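Search the archive

[sturkis-users] Re: Towel loops: shrinkage figures and the warp tension question

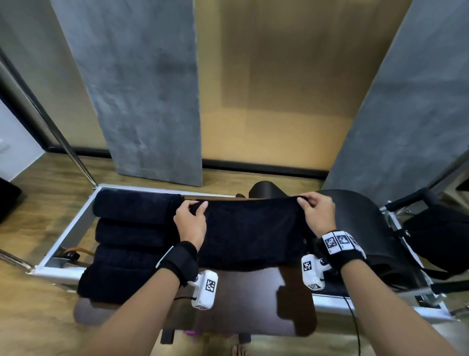
Page last changed: 3rd March

> I've been weaving terry on a Sturkis for a bit over a year and I still
> can't get a hand towel to come out the size I planned. The ground cloth
> is cotton, the pile warp is the soft twist yarn from Xolalpa. Off the
> loom the piece is the right size. After the first hot wash it has lost
> far more in length than in width, and one side edge is longer than the
> other, so it won't fold square.
>
> Two questions. Is the difference between length and width normal, or
> is it my ground tension? And does anyone put the pile warp on a
> separate beam with a weight, or do you all use the friction brake that
> came with the loom?
>
> I've read the thread from September but it was mostly about bath
> sheets and I couldn't follow the sums.

Taking the questions in order.

The difference between length and width is normal for this kind of cloth. The ground warp is held under a good deal of tension for the whole time it is on the loom, and the weft is not. When you cut off, some of the stretch comes out at once. The rest stays in the yarn until hot water and movement let it go. The weft has much less to give back, so the width changes less.

How much you lose depends on the yarn, the sett and the wash, and I don't think anyone can give you a number from a description. Weave a sample. Mine are 200 mm square, marked with a contrasting thread at each corner -- in the cloth, well in from the edges -- and measured between the threads before and after. Don't measure to the cut edge, as it frays and you will be measuring the fraying.

The last sample I wove with the Xolalpa yarn was 208 mm between threads under tension on the loom, and 200 mm once it had relaxed off the loom overnight. That 8 mm was gone before any water touched it. If you are taking your "off the loom" figure within a few minutes of cutting, you are reading it too early. Lay the cloth flat, leave it until the next day, then measure.

Wash the sample the way the towel will be washed. If it will be tumbled in use, tumble the sample. One wash is not enough with soft twist yarn. I do three, dry fully between each, and use the third figure. The change from second to third should be small. If it is not, do a fourth.

The sum itself is short. Divide the marked length on the loom by the marked length after the last wash. Multiply the finished length you want by the result. That gives the length to weave under tension. Do the same for the width using the reed width, and keep the two factors separate. The September thread got confused at the point where someone averaged them. Add hems afterwards, using the length factor for the end hems. If the hems are plain weave and the body is terry, they will want a factor of their own, and you should sample them too. Hems that pull in more than the body make the ends narrow, and hems that pull in less make them flare. The usual cure for flaring is a finer weft in the hem.

On one side being longer than the other: I would look at the ground warp before blaming the pile. The common cause is uneven winding on. If the warp goes on to the back beam with less tension at one side, that side weaves longer and there is nothing you can do at the breast beam to put it right. Check the packing as well. On the older Sturkis frames the back beam is slightly shorter than the packing sticks they supply, and if a stick rides up on the flange at one end the beam has a different diameter there for every turn after that. I cut 22 mm off mine. Heavy paper also works but must be wider than the warp.

Another cause is the beater. Measure from the reed to the breast beam at both sides, with the beater resting against the cloth. If those two do not agree, slacken the pivots and square it up. It takes a few minutes and is worth doing before you wind another warp.

To tell the two apart, look at the weft. A beater out of square gives a fell that slopes. A badly wound warp gives a straight fell to begin with, and the slack side gets worse as you go.

On the pile warp: yes, a separate beam, and yes, a weight. The friction brake is fine for a ground warp. For pile it sticks and then slips, so you get several rows of low loops followed by a high one. The pile has to be able to run forward each time the group of picks is beaten up, and with the brake it will only do so when it feels like it.

My arrangement is a cord taken twice round the pile beam, with a heavy weight at the back and a very light one at the front. Begin with too little weight and add to it until the loops stop wandering. Mine ended up at 7 ounces on the light side, for a hand towel width. A wider warp will want more. Keep the cord dry and free of wax. The Himance pile beam kit does the same job with a spring and is tidier, though the bracket needs a longer bolt to fit a Sturkis upright.

If you do not want to fit a second beam, the Iravari sheet on "rod terry" describes raising the loops over a thin rod. It is slow, but loop height is then fixed by the rod and the tension of the pile matters a good deal less. For two or three hand towels I would do it that way.

One thing you did not ask. Loop height affects your finished size more than I expected. Taller loops fill out in the wash and push the ground picks apart a little, so a sample with short loops does not predict a towel with tall ones. Whatever you settle on for the pile, weave the sample after you have settled it. I did them in the wrong order the first time and have a set of towels that are all too long for the rail.

If you post your sett, the ground yarn count and the number of picks per loop row, I can compare them with my notes. Please give the sett for the ground and pile separately -- a single combined figure is no use for this.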